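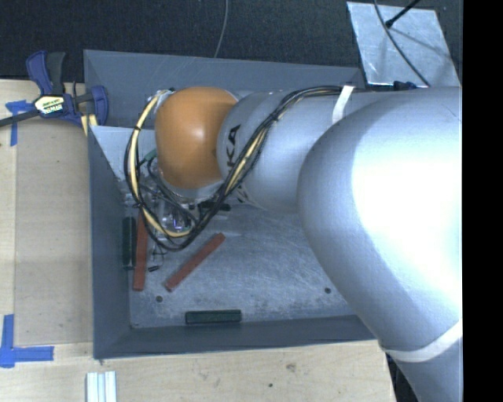 Do we have to redo the risk assessment every time somebody swaps out the bin or moves the arm to another table?
You have to redo the part that the change touches, and you have to write down that you looked at the rest. A new bin means new edges, new heights and maybe a new clamp, so that page gets done over. The other pages get a date and your initials.

Okay, that's the short version for the people who only read the top of these (I see you, and I do it too). Longer version below, with the original message quoted underneath so you can see what I'm answering.

First, the clamps. I know the draft says fixtures should be "permanently attached," and I know half of us read that and laughed, because a tabletop setup with a bar clamp on the rim is what most of us work with. My feeling is that a clamp is fine if it's on the daily check. Grab it, try to wiggle it, look at whether the bin still sits on its tape marks. If it doesn't, stop and put it back before you run anything! The bin floor at our place is scuffed all over and I don't lose sleep over that, but a bin that has crept over by a finger's width will get you a wrist driven into a sloped wall, and then it's a long afternoon.

Second, cables. This is where I'd like the wording to get stricter, and I think I'm in the minority. The Flendivov guide only says cables must be "suitably managed," which could mean anything. Straps on the forearm are great, I love straps, but all the trouble we've had came from the last stretch, where the bundle comes around the wrist joint and hangs down near the parts. I'd want a sentence saying the slack gets checked through the full range of motion, at slow speed, with a hand on the stop button, any time a cable is added. Fortin already does it this way at both of their sites and they say it takes 15 minutes. I can live with that.

Third, speed near people. I'm leaving this one alone until the June call, because I still haven't read all of the Gideck comments (408 of them, good grief) and I'd only be guessing.

One more small thing. Could we please agree on tape colors? We use blue for "this is where the thing goes" and yellow for "a person decided something about this spot, go read the log." Futine has it the other way around, and when their folks visit there's always a mixup. I don't care which way we land, I'd even switch ours, I just want it in the document so I can point at it.

If you want our check sheet, write me off list and I'll send it. It's one page, both sides, and the back is mostly blank lines for notes.

On 2026-05-30, a member at Futine wrote:
> Hi all, quick one about section 2 of the draft. We change bins
> a lot here, sometimes between one shift and the next, and we
> also move the arm from table to table when space gets tight. The
> way I read it, each of those counts as a "modification" and
> we'd be starting over from page one. Is that really what the
> rest of you do? Also, does a clamp count as a fixture or not?
> Our safety person says no, our integrator says yes, and I'm
> the one who has to fill in the form.
> Thanks, and sorry if this was covered in message 317, I
> couldn't get the archive to load.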